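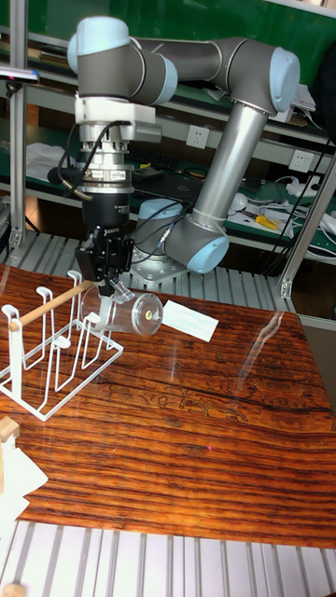
Chie Ogura
Homes and Kitchens Writer

Most kitchens have a shelf where the plastic cups end up. Ours is to the left of the sink, and until last April it could not be opened without something falling out. The cups had been stacked while damp, some had gone cloudy, and two were stuck together so firmly that we threw them both away.

The answer was a wire cup rack. It is a plain thing, a rectangular base with looped prongs standing up from it, and you can buy one in white for very little. I have now used four different ones, and I asked a few people who wash far more cups than I do how they manage theirs.

Ratree Thammasiri runs the tea room at Nellside, where over 100 cups go through the kitchen on a busy day. She prefers wire to solid plastic trays. Air gets in from every side and there is no tray underneath to collect grey water. She puts a folded cloth beneath the rack and changes it at lunch.

Clear plastic cups need more care than glass. They are light, so they tip over easily, and they scratch. Ratree picks them up by the rim when they are clean and empty, and does not push them down hard on the prongs. A cup with anything attached to it, such as a tab at the side or a fitting in the base, should be dried with a corner of cloth before it goes on the rack. Water sits in those places long after the rest is dry.

Spacing matters too. If the cups touch, the sides that touch stay wet. Akash Srivastava, who shares a house in the same street with five others, lays a thin wooden dowel across the top of the prongs and hangs his dishcloth over it. He cut it from a length left over from a curtain job. It lifts off when the rack is full.

Then there is the table. Many of us do not have room by the sink and put the rack on the dining table instead. On polished wood this needs some thought. Emiko Kudo restores furniture at Yoshida, a small workshop, and most of the white rings she sees come from wet cups and vases. A high polish shows every mark, particularly under a bright ceiling light. Carved or engraved lines hold water as well, and she goes over them with a dry soft brush.

Her advice is to use a mat with a raised edge, wipe up drips at once, and move the rack now and then so the feet do not press in the same place. Paper should be kept clear of it. A damp card left on a polished top can stick, and the ink may come off on the finish.

My own rack cost £5 and is in its second year. The shelf to the left of the sink now holds the teapots.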